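Residents' Forum > Facilities > Laundry and Linen > Towels left in machines

Print this topic | E-mail this topic

Subject: Waffle towels and the loading of the shared machines

Posted by esaab_block2
Residents are asked to give their views on the proposed wording for the laundry room notice. The present notice states only that machines "must not be overfilled." The Yuen House office received 20 complaints last term, and most of them concerned waffle-knit bath towels. The draft reads: "Towels are to be loaded singly, shaken out, and laid in a ring."

Posted by M.Dewan
I support the first two requirements. I do not support the third. A bath sheet cannot be laid in a ring in a drum of that size, and a rule that cannot be followed will bring the rest of the notice into disrepute.

Posted by rowbotham_e
With respect to the previous poster, I have laid towels in a ring every Thursday for three years and have had no difficulty. The towel should be held by one short edge and fed in along the wall of the drum. It takes less time than pulling out a twisted one afterward.

Posted by M.Dewan
The towels Ms. Rowbotham uses are hand towels. I have shared a machine with her.

Posted by asanka_s
May I raise the question of temperature? The notice should specify 60 for white cotton and a cooler wash for colored waffle weave. My own set, from Pamley, lost its shape after one term on the hot program. It would also be useful to state that fabric softener is not to be used on this weave - it leaves the cloth flat and slow to take up water.

Posted by esaab_block2
Temperature is covered in the Tenomora care sheet, page 3, which is displayed by the door. The office would prefer not to repeat it.

Posted by asanka_s
The care sheet is printed in very small type. I would ask that the point be recorded.

Posted by mkmin
I write in support of a simpler rule. Most residents load a towel in the manner shown, by bunching it and pushing it down, with a good part of it still standing above the rim. Whatever is decided about rings, the notice should say that the whole towel must be inside before anything else is added.
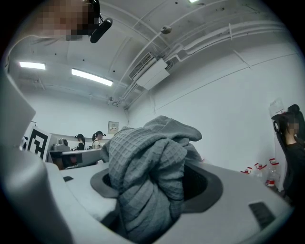

Re: Revised wording

Posted by esaab_block2
In view of the comments received, the following text is put forward: "Shake out each towel. Load one at a time. See that no part of it remains above the opening." The reference to a ring has been withdrawn.

Posted by rowbotham_e
I regret the withdrawal and ask that my objection be noted.

Posted by M.Dewan
Agreed as revised.

Contact the office | Copyright Yuen House Residents' Forum | Back to top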